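27/07/2020

I slept badly again and woke before the alarm, so I made tea and decided to do something with the flowers. They are in my head for many days. I wrote in June that I would finish the small table before my aunt visits, and now June is gone and the table was still the same.

First I must write about the shopping, so that I remember it. I went to Soliman on the bus, with my list, and I bought only what was on the list. I am proud of this. The dried flowers were in the back of the shop, next to the candles. I wanted the lavender, but it was falling apart when I touched it. The one I chose has soft colors and does not shout. It cost 26, more than I like to pay for something that is already dead, but it does not need water, and I always forget the water.
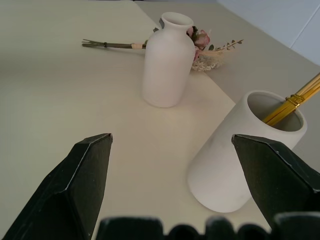

My difficulty is with white things. I always choose white, in the shop it looks clean and calm, and then at home I think it is too cold, like at the dentist. My sister told me once that I would paint a lemon white if I had the chance. But on a cream table it is a different matter. The two vases are both plain and matte, one like a bottle with a short neck and one like a cylinder, and with the bouquet lying on its side behind the bottle I could already see that brown stems and white vases are good friends. I think it is the cream color that helps. On my old table from Etow, the dark one, the same vases looked like two teeth.

Then comes the question of which vase. I have thought about this too much. A narrow neck holds the stems straight, but it also makes them stand like soldiers. A wide mouth lets them fall to every side, and then one side is always empty and I turn it and turn it. In the magazine they say to put the heavy flowers low and the light ones high. They don't say what to do if you have only one kind of heavy flower and you are a little bit impatient.

I tried to remember how my grandmother did it. She never bought dried flowers, she hung them herself from a nail in the pantry, with the heads down, and in winter she put them in a milk jug. She did not think about it at all. She pushed them in with one hand while she was talking to somebody through the window.

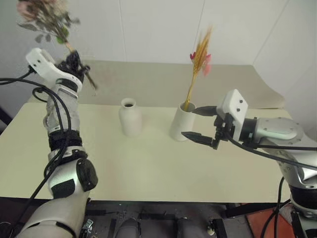 So I told myself to do it more like her and not to stand there for an hour. The wheat is easy, it looks right in anything. The bouquet with the pink is the one that needs patience, and the small leaves break if I hold them too hard. I must remember to order the felt pads from Trandix, the size 40, so that the vases do not scratch the table when I move them. I move them very often.

In the afternoon it rained and I called my aunt. She will come on the later train, which gives me time to wash the curtains. She asked if she should bring flowers. I said no, thank you, too quickly, and now I am afraid she thinks I was rude. I will write her a message tomorrow.

Supper was soup and the rest of the bread. I read 4 pages and fell asleep with the lamp on.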